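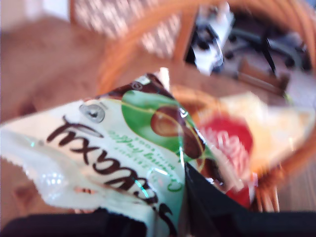
Wrapped snacks, hazelnut one and a red and white one.

Snack drawer refill, the quick way

Takes me 3 songs' worth of time, less if the kids stay out of it. You need one shallow drawer, two or three shoebox lids, a marker.

1. Dump everything out on the table. Everything. Crumbs too, wipe the drawer while its empty.

2. Check dates. Usually printed near the crimped end, tiny. Old stuff in the trash, don't debate it.

3. Sort by kind. Nut stuff in one lid, on its own, always. Plain cookies and wafers in another. Odds and ends in the third.

4. Stand the wrappers on edge like file folders, brand name up. Laying flat = you only ever see the top one and the bottom ones go stale. Puffy packs won't stand, put those at the back.

5. Oldest in front. New ones behind.

6. Write NUTS on the lid. Big. If someone has an allergy, use a whole seperate drawer, not just a lid.

Chocolate coated things: keep away from the oven side. From June on ours go in the fridge door.

Drawer too deep? Stack a folded towel under the lids.

Pantry shelf version coming when I get to it. Same idea, bigger boxes.

Updated 30 April 2020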